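Frequently Asked Questions: The Cimorell Books and the Zistetti Serial

Updated 2022-07-28

Hello, and welcome! So many of you write in with the same handful of questions that I finally sat down with a pot of tea and typed up my answers in one place. I do ramble, so feel free to skip to the part you need. Anything that gives away a plot is saved for the last few questions, with a warning in front.

What is the Cimorell series, in a nutshell?

It's a run of five political thrillers with a small streak of science fiction in them. Cimorell is a port city that has just broken away from its mainland, and each book follows a different person who works near the people in charge — a translator, a harbor pilot, a tax clerk and so on. I started the first one wanting to write a plain old spy story, and then the tax clerk wandered in and began asking where all the money had gone, and I'm afraid she has been running things ever since.

Do I have to read them in order?

You don't have to, but I'd be happier if you did! The first two books share a villain and really do belong together. After that you can hop around a bit. The fourth, Sumel, was written so that a new reader could pick it up cold, and a fair number of people tell me it was their first. If you're the kind of reader who can't bear to know who survives, please start at the beginning.
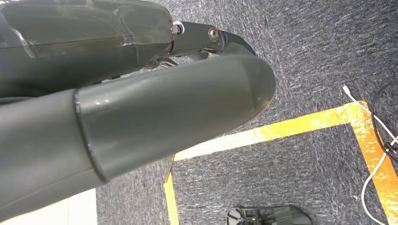 How long are the books?

The first four are all ordinary paperback length, the sort of thing you can finish over a rainy weekend. The fifth got away from me. My first draft ran far longer than anything I'd written before, and I spent most of a spring taking out a subplot about a lighthouse that I still miss. Some of it may turn up as a short story one day, if I can work out how to end it.

What is the Zistetti serial, and how is it different?

Zistetti is the story I post here on the site, free, in short chapters. It's set in the same world but inland, about a generation earlier, in a mountain town where the radio station plays one song at the same hour every night and the townspeople have stopped asking why. There are 30 chapters up so far. I write it as I go along, which means it has a few wobbles that the books don't have (one character's eyes changed color between chapters, and thank you to everybody who pointed that out, and pointed it out, and pointed it out).

When do new chapters come out?

I used to promise a set day, and then I broke the promise so often that I felt bad every time I opened my email. Now I post when a chapter is ready. If you're on the mailing list you'll get a short note with a link, and I never send anything else to that list.

Who is Zamfir, and is he a good guy?

Mild spoilers from here on! Zamfir is the security minister who shows up at the end of the second book. He's the one I get the most mail about, by a long way. I wrote him as a man who believes every word he says, and I've tried very hard not to tip my hand. My own feeling is that he knew about the shipments and didn't know what was inside them, but I can see that the harbor chapter leaves room for a darker reading. 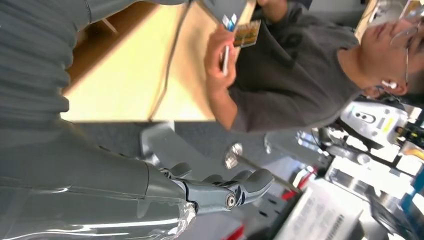 One reader wrote back that I was letting him off far too lightly. A man who signs for a shipment every month and never once lifts a lid, she said, has made up his mind about what he'd find, and the scene with the torn receipt only makes sense if he's frightened of his own handwriting. I've reread that scene since, and I have to admit she has a point.

What does 2,275 mean?

It's the number painted on the door of the archive room, and it comes back on the last page of the third book. It's a page number in the old harbor ledger. If you look at what the tax clerk copies out by hand in her second visit, you'll find the line it refers to.

Will there be a sixth book?

I hope so! I have an opening and a closing chapter and a great big hole between them. I began it in May and it's going slowly, mostly on account of the serial.

May I write fan fiction set in Cimorell?

Please do. All I ask is that you don't sell it and that you mention the books somewhere near the top. I don't read it myself while I'm still working on the series, so please don't be hurt if you send me a link and I don't say anything about it.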